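I've been pulling old office computers apart for a living for long enough that I get twitchy when somebody tells me a robot is going to do it. So when the invitation went out for the Hemow open day, I put my name down mostly to be annoyed in person.

The flyer said "fully autonomous component recovery." I read that line out to Malachy Lenihan in the van on the way over and he asked which components and recovered how many times out of ten. The flyer didn't go into that. It had a leaf on it.

Hemow rents a unit on the Garkov estate, behind the tire place. Coffee in paper cups, a table of pamphlets, a screen with a slide show going around and around. There were maybe more people than they had expected, and we stood in each other's way for most of the first hour. The demo itself was in the back, past a roll-up door. I'd been picturing a big cage with a yellow arm swinging around in it. What they have is one gray arm over a slatted metal table, and on the table an ordinary desktop tower on its side with the panel already off.

I noticed the panel. I asked who takes the panel off.

"We do that part," said Fiachra Noonan, who was running the talk. Fair enough, it's two seconds of work. But "fully autonomous" had lasted about as long as my coffee, and I wrote that down.
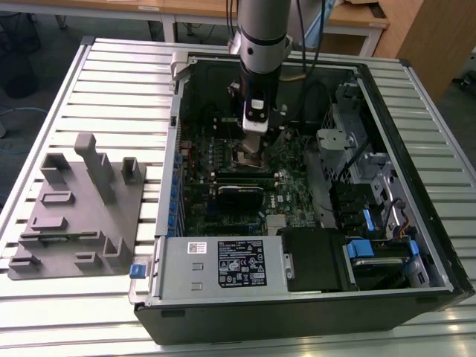
Last updated: December

What the arm was being shown for was the processor. If you've never done one, the chip sits in a socket under a metal frame, and you open the frame up and lift the chip straight out. You don't slide it or tip it. On a lot of boards the socket is full of tiny springy contacts, and if you bend a few of them the board is scrap, whatever the rest of it was worth. I've bent plenty. I bent a whole corner once reaching for my phone.

So I'll give them this, they picked a hard one. Most of these demos have the robot moving a foam cube from one tray to another while somebody talks about the future. A processor out of a real Dell, in a real case with cables and drive cages crowding in from the sides, is an honest test of something. The question is what.

Next to the computer they have a gray plastic plate with holders on it in different shapes and sizes, and I liked that plate more than anything else in the building. It's the sort of thing you end up making when you've dropped a part on the floor and spent the afternoon looking for it. Ailbhe Noonan (Fiachra's sister, she designs the fixtures) said the plate was on its third version. I told her I'd buy one for my own bench with no robot attached, and she laughed, but I meant it and I've since emailed her.

Now the slow part. The first run I watched, start to finish, took more than 26 minutes. I had it on my phone timer. A chunk of that was the arm going down, thinking, coming back up, shifting over by what looked like nothing at all, and going down again. Fiachra talked over it nicely. He's a good talker. But I have stood at a bench for years and I know what that job takes me, and it isn't half my lunch.

When I said so, I got the answer I always get, that speed comes later. Maybe it does! It came for other machines. I'd just like somebody to give me a number and a month when they say it, and then have us all back for another coffee when the month arrives.

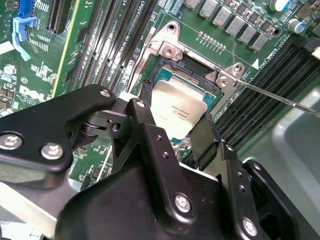
Orla Coughlan

The second thing that bothered me was screws. If you look at any of these boards there are screws all over, and the frame around a processor socket has its own. Getting a long thin screwdriver onto one of those while a gripper that size is parked over the chip is fiddly, and I say that as someone with small hands. The fingers block your view, and the tip wants to skate off the head and across the board.

I asked what happens when a screw is stripped. Peadar Heffernan, who does the software side, said the system would flag it and ask for a person. I asked how it knows. He said from the force readings and from the camera. I asked if it had ever been wrong, and he was quiet a moment and then said yes, of course. I'd put that down as the best answer of the day. I trusted him a good deal more afterward than I trusted the slide show.

The slide show said 352 machines. It said it in very large type, with 2025 under it, and nothing else. Were those computers that went on the table? Computers where the chip came out? Computers where the chip came out and the board still worked? Those are three very different piles in my shop. Peadar told me it was the first one. He said the slide came from Juseveck, the marketing outfit they hired for the day, and that he had asked for it to be changed. It was still up when I left.

I don't think anyone at Hemow was trying to fool us. But half the people in that room run recycling contracts or sit on budgets, and they'll go home with 352 in their heads and no idea what it's a count of. A woman from one of the school districts told me on the way out that she'd been holding off on hiring for her repair room because of this sort of thing. That made my stomach drop a bit. Please hire the person.
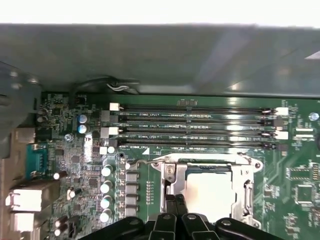
Gripper fingers at the processor socket, memory slots beyond.

A few people have asked me whether the camera view was impressive, because they put it up on a monitor for us. It was, kind of. You see the board the way the arm gets to see it, very close, with the glare off the metal and the black fingers poking in at the bottom. It gave me some sympathy. Shiny metal under bright light is a pain for my eyes too, and I can tilt my head.

What I couldn't get out of anyone was what happens with a different computer. Every tower I saw that day was the same make. Move to another model and the socket is somewhere else, the drive cage opens the other way, there's a fan shroud that needs to come out before you can even see the board. Old Fitzgerald, who I buy pallets from, has never once sent me a pallet with fewer than a dozen kinds of computer in it. He sent me a cash register last spring. I'd like to see the arm's face.

Peadar's view is that a person could show the arm a new model a number of times and it would pick it up from there. How many times, he wouldn't say, and I think he wouldn't say because he doesn't know yet, and I'd sooner have that than a made-up number. Malachy thinks I was too soft on him.

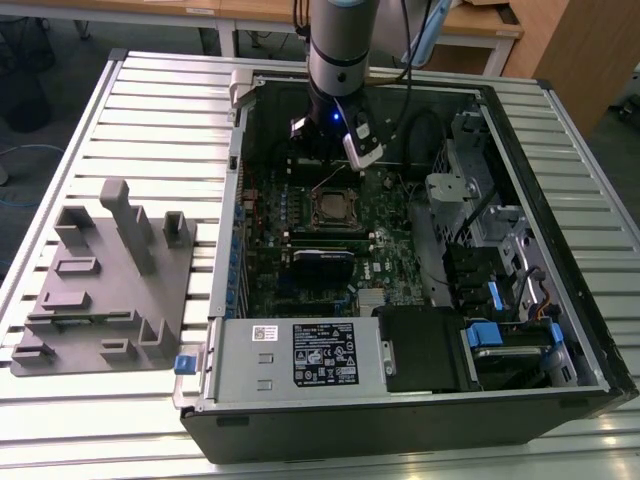
We stayed for a second run in the afternoon, after the crowd had thinned out. I was glad we did, as it's easier to ask rude questions when there are only a few of you. Malachy wanted to know what the arm costs and was told it depends. He wanted to know what the table costs, and they told him that right away, so at least one of us came home with a price.

I got to hold the arm's parts bin too, the chips they'd taken out that week. I turned over as many as they'd let me. They were clean, no scratches I could see on the undersides, and a couple of them were nicer than what comes off my bench at the end of a long shift. I'm putting that in because I've been grumpy for this whole post and it's true. I'd have liked to look at the boards as well. The boards were in another room and the other room was locked, and the key was with somebody who had gone home.

They've said I can come back and bring a pallet of my own choosing. I've already started setting aside the awful ones - the glued ones, the one with the melted front, the slim thing where you have to take out the power supply to reach anything. If they let me in the door with it I'll write it up. If anybody else was there and saw the morning session, which I missed the start of, leave a comment and tell me whether they ever did the memory sticks. I heard two different stories in the parking lot.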